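Keeping the Sink Dry: Notes From Our June Home Care Day

14 shares | 3 comments

The Lendorgate home care day was given over to sinks this time. Kitchens had their turn in the spring, and the most common request on the sign-up sheet was for help with water spots, the chalky ring that forms at the base of the faucet, and the puddle that sits on the counter after the dishes are done. We had 17 people signed up by noon and two more at the door, so 19 in all.
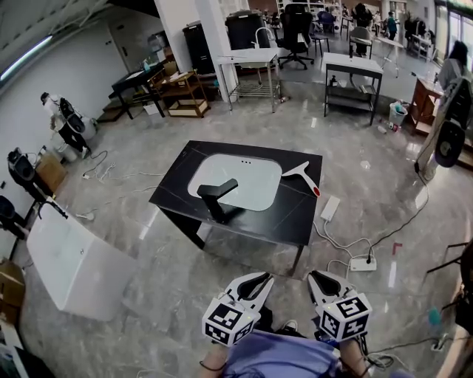

Wiping down a sink takes less than a minute if the tool is within reach. Most people store theirs in the cabinet below, behind the trash bags, and it stays there. We suggest leaving it out on the top, to one side of the basin, the way the white squeegee lies next to the sink on the black table. Start at the faucet and pull the water toward the bowl in short strokes – long ones leave a line of drops at the end. Do the top first and the basin last. A dry cloth around the base of the faucet picks up what the blade can't get to.

For spots that have already set, the Stement branch has been using plain white vinegar and warm water, half and half. Lay a wet paper towel over the spot, give it 4 minutes, then rinse well. Skip the vinegar on marble and other natural stone. Use dish soap there and dry it right away.

Several people asked about blades. Rubber wears out, and a nicked edge will leave streaks no matter how carefully you pull it. Rinse it after each use and store it so that nothing presses on the blade.
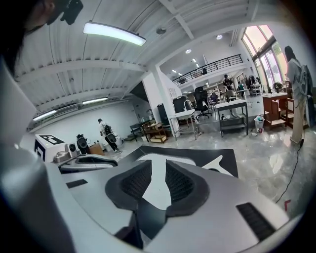

The printed sheet has the full routine on one side and a stain chart on the other. We ran off 255 copies and still have plenty. Members in Fodor and Zonthorpe can pick one up at their own branch after lunch on any open day.

The next home care day covers shower doors and bathroom tile. Bring a question and an old towel.

6 likes | Share this item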